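Packing small boxes inside a big one is the kind of job I used to rush, and my friend Skye Farquharson finally talked me into slowing down and doing it properly. So pour yourself something nice and let's go through it together!

## Set up your table first

Throw a cloth over the table and clip it down along the edges with binder clips, so it doesn't slide every time you lean on it. Mine is bright green and needs an iron (it never gets one). Leave a bit of bare board beside it for the big carton, and fold all the flaps up and out before you start. If you have foam with compartments cut into it, set that in the bottom. 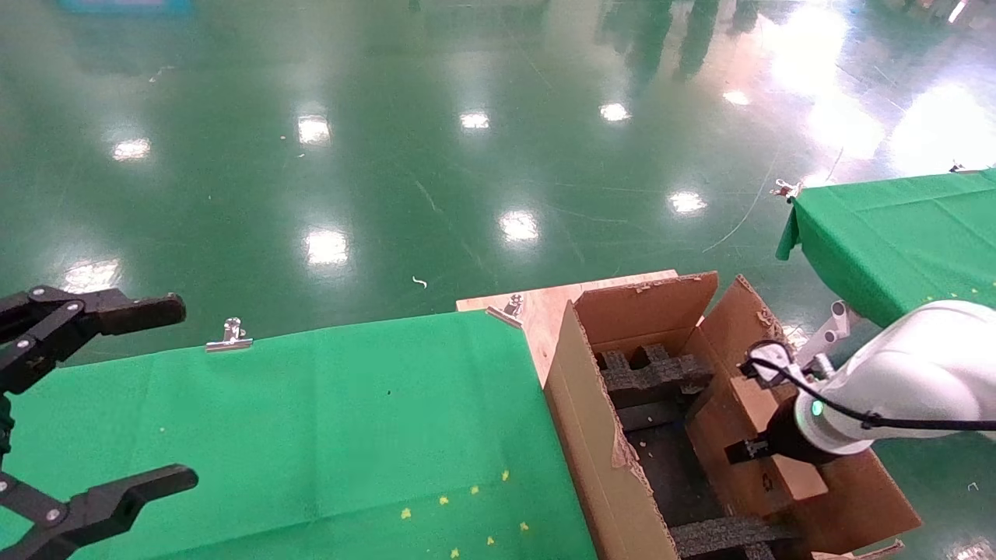

## Put the small boxes in

1. Start with the heaviest box and lower it straight down, holding it near the top so your fingers don't get trapped against the side.
2. Stand tall boxes upright if they'll fit under the flaps once closed. One that pokes up above the rim needs a deeper carton, or it can lie on its side.
3. Keep the next box waiting on the cloth, within easy reach.
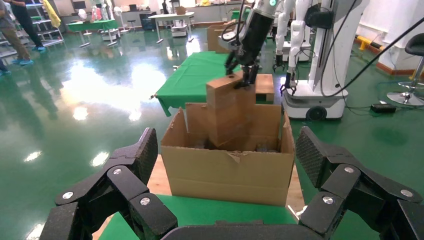

4. Give the whole carton a gentle wiggle. Anything that shifts wants a little crumpled paper tucked in next to it.
5. Fold the short flaps, then the long ones, and run 2 strips of tape over the seam. A small tear in a flap is fine, just tape across that too.

I write the contents on the side with a fat marker before I carry it off, and I do wish I'd started that habit years ago.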